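Flilthorpe Workshop, Bench 2
Monthly inspection, two-arm sorting station
Completed for May, with comments

1. Bench surface clean and clear of swarf, crumbs and mugs. PASS
Comment: One tea ring, wiped. The arms can't do this yet. We asked.

2. Base plates tight, no rocking. PASS
Comment: Left one took a quarter turn on the rear bolt. Same as last month, so I've put a paint mark on it.

3. Cables free to move through full reach, no rubbing. PASS WITH NOTE
Comment: Both loops are generous, and a generous loop finds things to catch on. Walk the arms out to full stretch by hand before powering up.

4. Emergency stop works from either side of the bench. PASS
Comment: Tested at 9.30 and again after lunch. This remains the most reliable part of the station.

5. Gripper fingers undamaged, closing square. PASS WITH NOTE
Comment: Slight wear on the right. Spare set is in the Gelomwood drawer, under the instructions for a different machine.

6. Trial chore: small coloured pieces off the bench and into the divided tub. FAIL
Comment: The Jadora routine is meant to clear the bench without help. Target for the month was 200 pieces in a row with no human hand. Best run was 89, and then it met a flat disc lying against a block and went into a long think. I timed myself on the same job. I did it while on the phone.

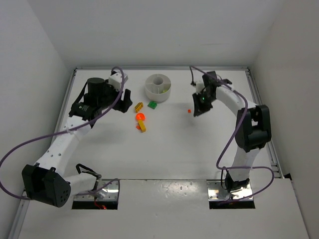

Flat pieces are still the trouble. A block has sides to get hold of, and a disc on a smooth table has hardly any. The fingers come down, pinch, and rise again with great dignity and nothing in them. The routine then logs the piece as placed, so please count the tub yourself and don't go by the screen.

7. Log agrees with contents of tub. FAIL
Comment: Log says 1,300 pieces placed since the last inspection. Hand tally says 899. I know which of us I'd trust to put the shopping away.

8. Walls and side rails secure. PASS
Comment: The walls have stopped several pieces from reaching the floor. Keep them on.

9. Camera lenses clean. PASS
Comment: Dry cloth only. No glass spray, whatever the old sheet says.

10. Fit to work unattended. NO
Comment: Anozie would like this box ticked before the laundry trial begins. I would like it ticked too – I have laundry. It can run with someone in the room who is doing something else and looking up now and then, as you would with a toddler or a pan of milk.

Actions before next inspection
Replace right gripper fingers.
Stop the routine logging a piece until it has checked the fingers aren't empty.
Repeat item 6 with discs only, then with discs touching blocks.
Return the good screwdriver to Bench 2.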